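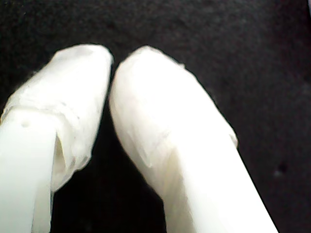

Seit gestern Abend greift Breltimetti wieder! Und zwar Dinge, die vorher gnadenlos weggerutscht sind: eine Glasmurmel, ein gekochtes Ei (geschält, ich war mutig) und den glatten Drehknopf von meinem alten Küchenradio. Ich saß bis halb zwei in der Werkstatt und habe immer wieder dieselbe Murmel von links nach rechts legen lassen. Michalis hat irgendwann das Licht über seiner Drehbank ausgemacht und ist ohne Kommentar heimgegangen.

Für alle, die erst jetzt einsteigen: Breltimetti ist mein kleiner Tischarm, an dem ich seit dem Frühjahr in der offenen Werkstatt Drendamel baue. Die Gelenke laufen inzwischen ordentlich, die Verkabelung ist hässlich, aber zuverlässig, und der Greifer hat zwei starre weiße Finger, die sich oben fast Spitze an Spitze treffen. Das Problem waren immer die Spitzen. Glatt auf glatt hält eben nichts, da kann der Servo drücken, wie er will. Drückt er zu fest, springt die Murmel quer durch den Raum (eine liegt vermutlich bis heute hinter dem Kompressor).

Meine ersten Versuche waren Schrumpfschlauch, dann Heißkleber, dann ein Stück Fahrradschlauch. Schrumpfschlauch sieht toll aus und ist rutschig. Heißkleber hat genau einen Abend gehalten. Der Fahrradschlauch griff super, hinterließ aber schwarze Striche auf allem, was hell war, und das Ei wollte danach wirklich keiner mehr essen.

Der entscheidende Tipp kam von Efthymia, die eigentlich Puppen restauriert und mit Robotern nichts am Hut hat. Sie meinte: Nimm doch die Fingerkuppen von einem dünnen Latexhandschuh und leg was Weiches drunter. Also habe ich von einem weißen Handschuh zwei Kuppen abgeschnitten, etwas Polsterschaum daruntergeschoben und das Ganze über die Spitzen gezogen. Beim Schneiden war ich zu ungeduldig, der Rand ist unten ganz ausgefranst, und auf der einen Seite steht ein Zipfel ab. Schön ist anders. Aber die runden Kuppen geben jetzt nach, legen sich um die Murmel und lassen sie auch wieder los!

Ein paar Sachen, die ich beim Umbau gelernt habe: Die Finger vorher gründlich entfetten. Den Latex nicht zu stramm ziehen, sonst drückt er den Schaum platt und man ist wieder bei hart auf glatt. Falten an der Innenseite möglichst wegstreichen, denn genau dort berührt der Finger das Werkstück. Und die Schließposition neu einstellen, die Polster tragen ja auf. Bei mir steht der Endwert im Programm jetzt auf 807, vorher hat der Servo gebrummt wie ein beleidigter Kühlschrank. Zwischen den Kuppen bleibt damit ein hauchdünner Spalt, und so soll es auch sein.

Die linke Kuppe sitzt noch eine Spur höher als die rechte. Bei der Murmel ist das egal, bei flachen Teilen wie Unterlegscheiben kippt mir der Griff aber weg. Fotis will mir dafür eine kleine Montagelehre fräsen, mit der beide Überzüge auf gleicher Höhe landen. Ich freue mich schon drauf, auch weil ich dann endlich mal an die große Fräse darf.

Als Nächstes kommt der Dauertest. Bis zu 3000 Griffe am Stück, Murmel rauf, Murmel runter, mit Zähler im Programm. Celeste tippt darauf, dass der Latex vorher reißt, ich halte dagegen, es geht um einen Kuchen. Falls jemand von euch schon mal Silikonkuppen selbst gegossen hat: Schreibt mir bitte, welche Härte ihr genommen habt und wie ihr die Luftblasen rausbekommt!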